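Search this site Enter your keywords Go

Jarnard House Furnished Rooms: Progress Report to the Baudry Fund

Period covered: April through July

This report covers the second stage of the furnished rooms project at Jarnard House, paid for by the Baudry Fund. The first stage, which dealt with the plumbing and the shared kitchen, was reported separately. The second stage has to do with the bedrooms and with the linen and clothing service for residents. Both parts were started in April and are still going on.

1. Bedrooms

The grant covers 25 bedrooms. At the end of July all but 2 were ready to be lived in. The two that remain are on the top floor at the back, where a roof leak has to be repaired before the plaster can be done. The roof work is not charged to this grant. We have asked the building owner for a start date and have been told September.

The rooms were emptied one floor at a time so that residents only had to move once. Walls were patched and painted white throughout. We had planned to use a different color on each floor, but one color let us buy the paint in a single order and will make touch-ups simpler. Outlets that were loose or cracked were replaced at the same time.

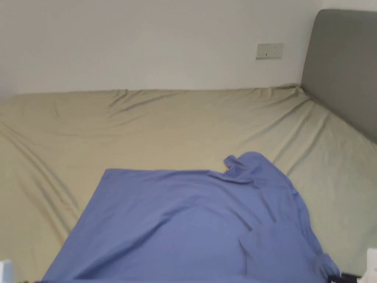

Beds took up more of the budget than any other item in this stage. The old frames were metal and a good many of them had bent slats, so we replaced the lot. The new ones have padded headboards and were supplied by Kollex. In the smaller rooms the bed has to go right up against the wall, and residents had told us in the spring that they wanted somewhere to charge a phone at night, so the position of the outlets mattered. A panel just above the mattress and to the side of the gray headboard can be reached lying down. Where the outlet was in a poor place we turned the bed around before calling the electrician, and in most rooms that was enough.

Mattress deliveries were late. The first load came three weeks after the date we were given, and several mattresses were the wrong width and had to go back. The supplier covered the return. Residents on the second floor stayed in their old rooms until the exchange was made, and this pushed the third floor into July.

2. Sheets and bedding

Each bed has two fitted sheets and one spare kept in the linen closet. We chose khaki because it hides stains better than white and because the supplier had enough of it. The sheets have held up to washing so far. The fit is a little loose on the mattresses we have, and they wrinkle once the bed has been sat on. A deeper elastic would help and we will ask for it in the next order.

Blankets are still from the old stock. Replacing them was left out of the budget and we are not asking for it now, but we expect to raise it before winter.

3. Laundry and folding

The laundry room opened in May with washers and dryers moved over from the Binmont building. Residents can use it from 7 a.m. to 9 p.m. Use is heaviest in the early evening, and there is usually a wait.

What we did not plan for was folding space. The room has one narrow counter, and it fills up with baskets. Most people now carry their clothes upstairs and fold on the bed, where there is space to lay a shirt out at full width, turn up the bottom and bring in the sleeves. 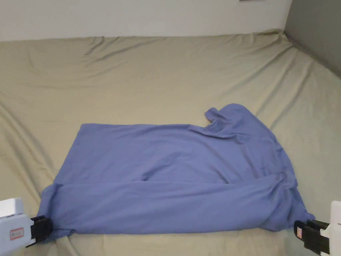
We had set aside $1,000 for a folding table and shelves in the laundry room. Having seen how residents manage, we would like to spend $200 of that on baskets with handles for carrying clothes up the stairs, and the rest on shelves. The table would block the door to the dryers in any case. We ask the Fund to approve this change.

The clothing shelf, where residents leave things they no longer need, is in the hallway outside the laundry. Cotton shirts and sweaters go quickly. Shoes do not, and we have stopped taking them.

4. Spending

Spending on paint and electrical work came in under the estimate. Beds and mattresses came in over it, mainly from delivery charges for the upper floors. The two balance out closely, and we do not need to move money from the third stage. Receipts are in the folder sent with this report.

5. Next steps

Finish the two top floor rooms once the roof is repaired.
Order replacement fitted sheets with deeper elastic.
Put up shelves in the laundry room, if the change above is approved.
Get prices for blankets.

The next report will cover August through November.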